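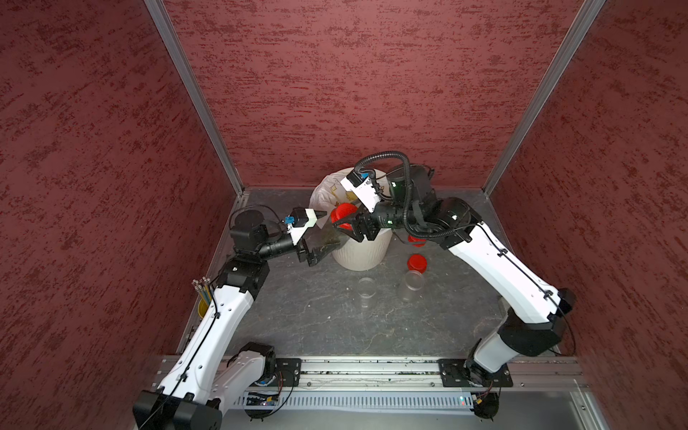
3. Setting up the Sallano water softener

3.1 Before you start

The softener must stand on a level floor within reach of a drain and a grounded outlet. Leave 36 inches clear above the lid so the salt can be poured in without tilting the bag. Do not install the unit where the temperature may fall below freezing.

Caution: Shut off the main water supply and the water heater before you cut into any pipe.

3.2 Connecting the bypass valve

1. Push the bypass valve onto the two ports at the back of the control head until both clips click.
2. Connect the house supply to the port marked IN and the house line to the port marked OUT.
3. Turn the bypass handle to BYPASS.
4. Open the main supply slowly and check each joint for leaks.
5. Run a cold tap for 3 minutes to clear air and pipe debris.

Note: The Takács adapter is needed for older Malach fittings. It is sold separately.

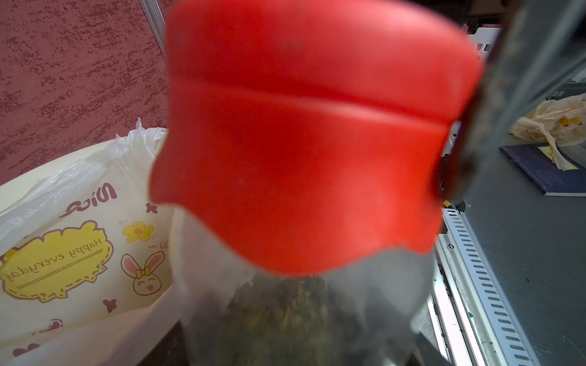 3.3 Filling the brine tank

1. Lift off the tank lid and check that the float moves freely.
2. Pour in 2 gallons of clean water.
3. Add salt pellets until the tank is half full. Do not use rock salt or table salt.
4. Replace the lid.

Keep the level above the water line at all times. A hard crust can form over the salt in damp basements – break it up with a broom handle, working from the middle outward.

3.4 Setting the control head

1. Plug in the transformer. The display flashes 12:00.
2. Set the time of day with the arrow keys and press SET.
3. Enter the water hardness from your test strip.
4. Set the regeneration interval. The factory setting is 7 days.
5. Turn the bypass handle to SERVICE and start a manual regeneration.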